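Module 2: Disposable and reusable serviceware
Reading notes for Monday's tutorial

Last week covered procurement. This week deals with what happens to a cup between the supplier's carton and the bin, and how a venue decides what kind of cup to buy. The set reading is the Brunard case. Read it before class and bring your cost sheet.

1. Terms

Single-use means designed to be used once and discarded. It says nothing about material. Paper, clear plastic and moulded fibre can all be single-use.

Reusable means designed to go through a wash cycle many times. A thin plastic cup that somebody rinses at home and uses again is not reusable in this sense, because it was never rated for a commercial dishwasher.

Compostable and biodegradable are not interchangeable. A compostable product has been tested against a standard, and the standard will say whether it applies to industrial or home conditions. Biodegradable on its own has no time limit attached. In written work, use the first term only where you can name the standard.

2. Paper cups

A paper cup for drinks needs a barrier to hold liquid. Usually this is a thin plastic lining on the inside of the board. The lining is the reason many kerbside programs refuse paper cups even though they accept cardboard. Councils differ, so check the local rules before you write "recyclable" in an assignment.

3. Plastic cups

Clear cold cups are commonly made from PET, polypropylene or polystyrene. The resin number is normally moulded into the base. Colour matters to the sorter: clear material has more buyers than coloured, and dark plastics can be missed by optical sorting equipment. Printed decoration is a smaller issue but still affects the quality of the recovered plastic.

4. The Brunard case

Brunard is a function venue with a bar, a courtyard and one small kitchen. In November it bought 944 cups for a run of outdoor events. At the end of the run, staff counted 697 in the general waste. The remainder were either unused or had gone into the recycling, and the records do not separate the two.

Two suppliers quoted for the following season. Wetel offered a lined paper cup at a low unit price. Jomama offered a wash-and-return service, with crates dropped off before each event and picked up the next morning. The venue manager's first comparison used unit price only. It left out waste collection, staff time at the sorting station, and losses from the crates.

When you redo the comparison, keep these costs on separate lines:
Purchase or hire
Delivery and pickup
Washing, if any
Waste collection by stream
Labour
Replacement of lost stock

5. Mixed stock

Most venues hold more than one kind of cup at a time, left over from different orders. Sorting is harder when paper and plastic end up on the same bench. 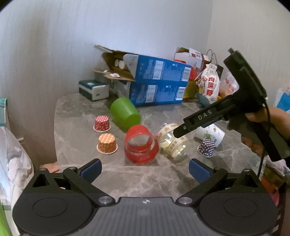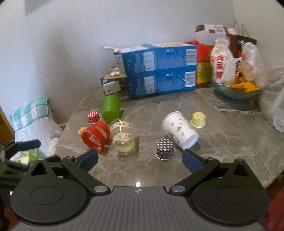 A sorting station should have one opening per stream, with a sample item fixed above each opening. Written signs alone do poorly at busy events. Put the liquids bucket first in the line, so that cups are emptied before they reach the bins. Stacking empties in a tube saves a good deal of bag space and makes the count easier afterwards.

6. For the tutorial

Work in pairs. Calculate the share of Brunard's cups that went to general waste, and state what you have assumed about the rest. Then write 2 recommendations for the venue, each with its likely effect on labour. The Roman reading on deposit schemes is optional this week but will be needed for the second assignment.

Cost sheets are to be handed in at the end of class. Late sheets go in the box outside the program office.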